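March 26, 2022
By Shafiq Wanigasekara

Okay, so I'm the last thing between you and lunch, I'll go quick. I want to talk about shadows, and why our grasping policy was so weirdly bad at them.

Quick recap for anyone who missed the October talk. Nurnivia is our wrist-camera policy, trained all in sim, and Jinden is the renderer we feed it from. Back then we had one light and one soft shadow per object, and everything looked lovely until we moved the lamp in the real lab. Then the gripper started reaching for its own shadow! (Pause here, play the clip if the laptop cooperates.)

So the fix we tried is kind of dumb - we made the shadows worse. More of them, overlapping, with the gripper's own outline thrown right across the table.

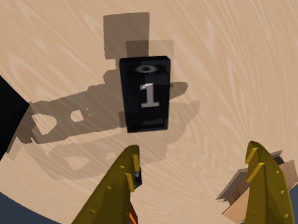
Simulated wrist view: numbered block, open fingers, doubled gripper shadow.

I like this one because the block is black and the shadow runs right behind it and under it, so dark pixels alone won't tell you where to close the fingers. The policy has to find the edges, or the number, or something.

Numbers, since somebody will ask. We ran 217 real grasps with the lamp moved between trials. The old policy got 7 percent on the worst lamp position. With the messy shadows it got 90. Same network, and only 2 extra days of rendering. I really didn't expect that much - go ahead and poke holes in it.

What I don't have yet is shiny tables. Haque wants that next, and so do the Cirico folks. Skip the backup slides if we're over time.

Comments

tallgrass88: Did you try leaving the gripper's shadow out and keeping the rest? Curious which part does the work.

M. in the back row: Great talk, but please post the clip, it froze at the good part.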